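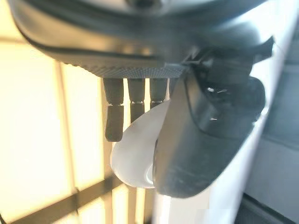
Ingvild Moen asked after the last meeting whether one should fill a scoop to the top and shake it, or fill it loosely and level it off. The question is a good one, and the answer for this course is: fill loosely, then level with a straight edge.

Haugland evening course, Household Measuring
Handout for part 5, October 2022

Dry goods settle when they are shaken. Flour is the worst in this respect, sugar and salt change very little. If two persons use the same scoop in different ways, their results can differ by 20 grams or more, and then the recipe is blamed.

How we work
Stir the flour in its container before you take from it.
Hold the scoop level over the container, not over the bowl.
Do not press with the thumb.
Write down the weight each time, also when it looks wrong.

Thin plastic scoops bend a little if they are held hard at the rim. Hold them by the handle if they have one.

Exercise
Work in pairs. Take 60 grams of flour by scoop only, then control it on the scale. Repeat with rice. Change roles after five attempts. Frøydis Lie has the forms for the results.

For next time
Bring one measuring tool from your own kitchen, preferably an old one. Please wash and dry it well. Read the pages on liquids, but you can leave out the table of old measures.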